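### 3.2 Marking out the sorting tables

When we began the household sorting study at Skivilby, we had hoped that people would simply spread out over the tables as they do at home, and that we could make sense of it all afterward from our notes. Well, it was a lovely idea! In the June pilot, piles crept into one another all through the session, and by the end our two note takers could hardly agree on which pile a given sock or letter had belonged to. So we went back to something plain and rather old-fashioned, and divided each table into regions with painter's tape (a habit we picked up from the Lallent workshop, where cutting tables have been marked this way for as long as any of us can remember).

The tape was put down by hand and by eye, with a strip laid straight across another wherever two borders met. We did not fuss over right angles, and we told the people taking part that a crooked line was still a line. What mattered to us was a good, generous open area that a person could fill in whatever order felt natural to them.
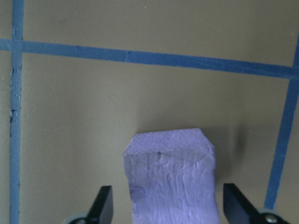

**Figure 3.** Blue tape borders on an olive-beige tabletop, with worn edges along the left-hand strip.

Tape does suffer in use, as anyone who has tried it on a busy table will know. Wear like that along the left-hand strip in Figure 3 did not trouble the coding, as the border could still be followed from end to end, and we replaced a strip only when part of it could no longer be made out. Items resting on a border were assigned to whichever region held the larger share of them, a rule we borrowed from the Kako protocol and kept for all 12 households. Of the 1308 placements we coded in the main study, only 3 had to be set aside as impossible to assign, and we were very glad to see it.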